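La lettre de l'atelier, 26 mai 2021

Assemblage à deux bras : nos règles de bonne conduite, version revue

Vous avez été nombreux à nous réclamer la nouvelle mouture des consignes pour les postes à deux bras, et nous sommes bien contents de pouvoir enfin vous la présenter (avec un peu de retard, pardon, la relecture a pris tout le printemps !). La précédente datait d'octobre et avait été écrite pour des postes à un seul bras, avec tout ce que cela suppose de petits arrangements quand on en ajoute un deuxième.

Le cas qui nous a servi de fil conducteur, c'est le rapprochement de deux pièces de moteur au-dessus d'une table, une pince tenant la sienne pendant que l'autre reste ouverte, prête à intervenir. Itzel Camacho et Rimantas Siliņa, qui ont tenu la plume, y sont revenus à chaque réunion, au point que tout le monde chez Zistska connaît maintenant ce geste par cœur.

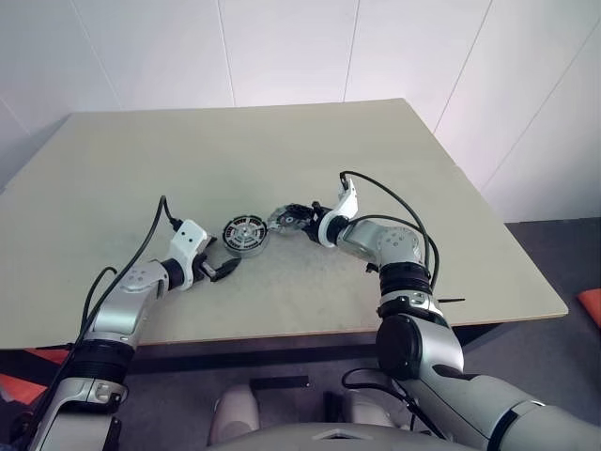

La première règle concerne l'espace partagé. Tant que les deux bras travaillent dans la même zone, un seul se déplace à la fois, et celui qui attend garde sa position jusqu'à ce que l'autre ait fini. C'est plus lent, nous le savons bien, et Iker Segura nous l'a rappelé avec son énergie habituelle, mais nos essais du projet Aoki se sont tous déroulés ainsi et l'équipe y a vite pris goût.

Viennent ensuite les câbles, sujet moins glorieux mais qui nous a occupés deux bonnes séances. On laisse assez de mou pour que le poignet tourne librement, on vérifie les boucles près du coude avant chaque série, et on note dans le cahier du poste toute attache remplacée.

Pour les prises, la pince s'approche lentement, doigts ouverts, et ne se referme qu'une fois la pièce bien placée entre les deux. Les images prises depuis le poignet sont conservées avec l'essai, même les plus floues : ce sont souvent les mouvements rapides que l'on veut revoir, et une image floue nous apprend au moins que l'on allait vite à ce moment-là.

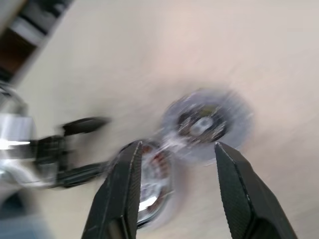 Où trouver le texte et comment réagir

Le document complet porte la référence 1825 et se trouve dans l'espace commun Tresteo, à côté de l'ancienne version, que nous laissons en ligne jusqu'à la fin de l'été. Triin Baranauskienė rassemble vos remarques, grandes ou petites, au poste 3408. Et si vous souhaitez voir la démonstration à Drultside, un petit mot à Ottó Kiss suffit, il vous recevra avec grand plaisir.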